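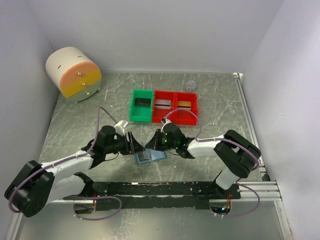 Edgardo Agbayani has objected that open bins only look tidier than drawers because people stop looking at them, and that any study asking owners how neat their tables are will measure pride and little else. We take the objection seriously. It applies to most of what has been written on sorting small household things, and parts of it apply to our own data too.

4.2 Do open bins keep a table sorted?

The usual claim runs like this. A drawer has to be opened, so people put things down beside it and mean to come back. A bin has no lid and no front, so the thing goes in at once. Ignacio, the column of home advice from which many of our households had picked up the idea, states it as a rule: store in the open whatever you touch every day. The Gulter scale, which scores a surface by how many items are away from their assigned place, has been used to back this up. We are less sure that it can.

Our first doubt is about what gets counted. On the Gulter scale an item dropped into any container is "away." A key thrown into the bin meant for cards scores the same as a key thrown into the bin meant for keys. Drawers suffer less from this generosity because people who bother to open one tend to pick the right one. When we rescored the diaries from the 11 households so that an item in the wrong bin counted as out of place, most of the advantage of bins was gone. We had 1,689 diary entries to work with, so a shortage of material is unlikely to be the reason.

The second doubt is about time. Households kept their diaries for 10 weeks, and the entries for the first two are full of energy. One household wrote a note for every paper clip. By the fifth week the same household was writing "bins ok" on a Tuesday and nothing until the next Tuesday. Earlier reports, including the Clirkamia trial, stopped well before the point where this sets in. A trial that ends while people are still enjoying their new bins will find that bins are enjoyable.

The third is about what the bins replaced. Several households bought bins and threw out a good deal on the same afternoon. Their tables improved, as tables do when there is less on them. We can't separate the two effects and we don't believe the earlier authors could either, though the Clirkamia report is worded as if the matter were closed.
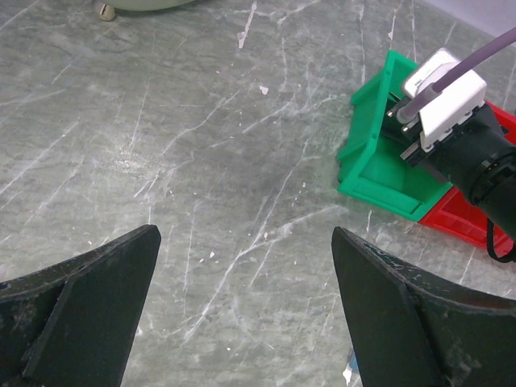

Does the color of a bin help people remember what goes in it? It helps when each color stands for one kind of thing, and we found no sign that it helps once two bins share a color.

That answer rests on a small part of the diaries and should be read with care. Households that gave every bin its own color made fewer wrong placements than households with bins all alike. Where a set had a repeated color, the mistakes gathered in the repeated pair. People knew the item went in "the red one" and then guessed. One participant crossed out "red" in her diary and wrote "red, window side," and from then on placed things correctly until she moved the table.

Bins pushed up against each other made matters worse. Two bins of one color standing side by side read as one wide bin, and the wall between them does little work. Zondance, whose planning sheets some of our households followed, advises placing bins edge to edge to save space. We would want to see a trial of that advice with a gap left between bins before repeating it. Figure 1 has both conditions in one row: the green bin is easy to name, and the two red ones need a second word.
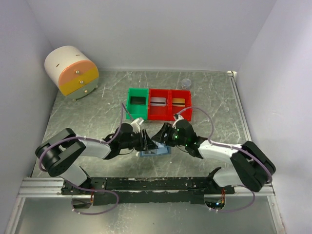 Figure 1. Three open bins in a row, one green and two red, with a small three-drawer cabinet in the upper left.

The contents matter as well. Flat items, such as cards, can be stood up against a bin wall, where they can be read without being lifted out. Small, thick items end up lying on the floor of the bin and disappear under whatever comes next. Much of the praise for open bins comes from people describing the flat case. The households with the most cards were also the happiest with their bins, and the household with the most batteries gave up on them.

Drawers come out of this somewhat better than we had expected, though we hesitate to recommend them. A small cabinet with drawers in different colors, like the one in Figure 1, gives every drawer a name for free. It also hides its mistakes. A wrong item in a bin may be spotted by the next person who passes, while a wrong item in a drawer stays there until somebody needs it. Our scoring relied on owners checking their own drawers, and we doubt they checked them all. The error count for drawers is therefore too low, and we can't say by how much.

Clear containers were the poorest performers. Participants who used clear cups for screws and pins kept losing track of the cup itself, above all when it stood behind something larger. The usual argument for clear plastic is that the contents can be seen from outside. That holds for a full cup. With a single pin in it, and a busy tabletop underneath, there is very little to see.

None of this shows that open bins fail. It shows that the measure most often used to praise them would have praised almost any box. A fairer test would score wrong placements from the start, leave the amount of stuff alone, and run well past the fifth week. It would also send someone other than the owner to look inside the drawers, which was part of our plan and was dropped when two households said no. The rescored entries are listed by household in the appendix, with the unclear ones marked.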